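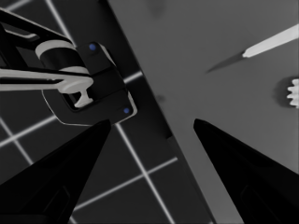 Two surfaces meeting on the diagonal

jolumgarden, 6/22/20
Evening all! I'm redoing our hall (a long, gloomy thing, bless it) and I do love a floor laid on the diagonal. Has anyone tried it in a narrow space?

Tiltavwood
We did ours in August and I'd never go back, it feels twice as wide! Do buy plenty of spare though, there's a lot of cutting.

orestis_p
Sorry, can't agree. Straight boards every time, my love. Ours looked dizzy and we lived with it for five years.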